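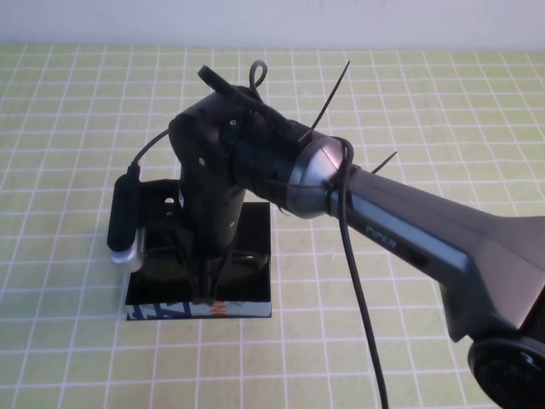
*Figura 1. Brazo PiPER con la pinza sobre la caja negra, en el puesto de trabajo con superficie cuadriculada.*

# Enseñar una tarea de recogida por guiado manual y por teleoperación

Memoria de proyecto, asignatura de Robótica Aplicada
Grupo Flomari

## 1. Objetivo

El proyecto compara dos maneras de mostrar una misma tarea a un brazo robótico. En la primera, el operador agarra el brazo y lo lleva con la mano por toda la trayectoria. En la segunda lo maneja a distancia con un brazo maestro, sin tocarlo. La tarea es sencilla: bajar la pinza hasta una caja abierta, coger una pieza del interior y dejarla en la mesa, a la derecha de la caja.

La pregunta de partida era qué método da demostraciones más útiles para entrenar una política por imitación, con el mismo tiempo de trabajo para los dos.

## 2. Montaje

El brazo está sujeto a un lado de la mesa. El tablero lleva una cuadrícula de líneas blancas sobre fondo verde amarillento, que usamos para volver a colocar la caja entre una sesión y otra. La caja es negra, cuadrada y poco profunda. Las paredes interiores brillan bastante, algo que al principio no tuvimos en cuenta y que comentamos en el apartado 5.

En la muñeca hay una cámara pequeña montada en vertical, junto a la pinza, con un soporte negro. El cableado va fijado con bridas. Probamos primero con cinta adhesiva, pero se despegaba al girar la muñeca. Las bridas aguantan, aunque hay que dejar holgura en el cable grueso: si queda tenso, tira de la articulación y se nota sobre todo en el guiado manual.

Para la teleoperación usamos un brazo maestro prestado por el laboratorio Alaoui. Los datos se guardan con Okstead, el programa de grabación de la asignatura, que registra las posiciones articulares, la apertura de la pinza y las imágenes de la cámara de muñeca.

## 3. Procedimiento

Cada demostración empieza con el brazo en reposo y termina cuando la pieza está en la mesa y la pinza abierta. Fijamos estas reglas antes de grabar:

- La caja se coloca siempre en la misma celda de la cuadrícula, pero la pieza cambia de sitio dentro de ella.
- Si la pinza toca el borde de la caja, la demostración se descarta.
- Si el operador se para a corregir, la demostración se conserva y se marca.
- La velocidad la decide el operador.

La última regla fue un error. En guiado manual se tiende a ir deprisa en el tramo de bajada y muy despacio al cerrar la pinza, y esos cambios de ritmo quedan grabados.

Participamos los tres miembros del grupo. Nos turnamos en los dos métodos para que las diferencias no dependieran de una sola persona.

## 4. Resultados

Grabamos 284 demostraciones en total. Después de aplicar las reglas de descarte y quitar las sesiones con fallos de sincronización quedaron 148 válidas, repartidas a partes iguales entre los dos métodos.

El guiado manual se aprende enseguida. El problema es que la mano del operador aparece a menudo en la imagen de la cámara de muñeca, y el modelo la ve durante el entrenamiento pero no cuando el brazo se mueve solo. Además, el esfuerzo de la mano deforma un poco la trayectoria cerca de la caja.

La teleoperación cuesta más al principio. Los primeros intentos acababan casi siempre contra el borde, porque es difícil juzgar la altura de la pinza sin estar encima. A cambio, las imágenes salen limpias y las trayectorias son más regulares.

Entrenamos una política con cada conjunto, con los mismos parámetros. La de teleoperación recogió la pieza con más frecuencia. La de guiado manual bajaba bien hasta la caja y fallaba en el cierre – normalmente cerraba antes de tiempo.

## 5. Problemas encontrados

**Reflejos.** El interior de la caja refleja la pinza. Con luz lateral, la política confundía a veces el reflejo con la pieza. Mejoró al trabajar solo con la luz del techo.

**Soporte de la cámara.** Se aflojó 7 veces durante el proyecto. Cada vez hubo que recalibrar y repetir la última tanda. Conviene revisar los tornillos antes de cada sesión.

**Retardo.** Había un desfase entre el brazo maestro y el brazo esclavo cuando el ordenador grababa y mostraba vídeo a la vez. Lo resolvimos cerrando la vista previa.

## 6. Trabajo pendiente

Falta repetir las pruebas con la velocidad limitada en guiado manual, para saber cuánto del fallo de cierre viene de ahí. También queremos mover la caja de celda, ya que ahora mismo no sabemos si la política localiza la caja o se limita a repetir la posición. El conjunto de datos queda en la carpeta Clurnthorpe del servidor de la asignatura, con las demostraciones descartadas en un directorio aparte.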